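Section 4. Clearing and Resetting the Dining Table

Applies to Liltley dining tables with rounded corners, all finishes. Read Section 2 (Surface Care) before using any cleaner on the top.

4.1 Clearing the work area

1. Move tall items to one side of the table. Stand tubes and canisters upright, away from the near edge.
2. Set the coaster near the center of the table. Use one coaster for each cup in use.
3. Keep the mug within reach of the coaster. Turn the handle away from the near edge.
4. Wipe the open part of the top with a soft, damp cloth, then with a dry one.

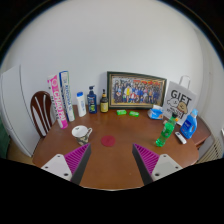
Hanneke Bakker asks whether the coaster can stay in place during wiping. It can, if the area under it was wiped the same day. Otherwise lift it, wipe, and let the top dry for about 3 minutes before putting it back.

NOTE: Do not slide ceramic items across the top. Unglazed foot rings leave fine scratches that polish will not remove. For deeper marks, order repair kit 1477 from Nijs.

4.2 Placing bottles

1. Check that the cap is fully closed before moving a bottle that holds liquid.
2. Grip the bottle by the lower body. Do not lift by the cap.
3. Lower the bottle straight down and release it only when the base is flat on the surface.
4. Leave a clear space between the bottle and any cup — a hand's width is enough.

CAUTION: Colored liquids can stain the finish. Blot spills at once. Do not rub.

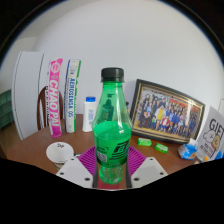 Figure 4-2. Capped bottle, gripped at the lower body.

4.3 Resetting

Return tubes and cups to their usual places after the top is dry. Felt pads for cups and canisters (Westcombe, pack of 85) may be fitted at this point. Replace worn pads every March.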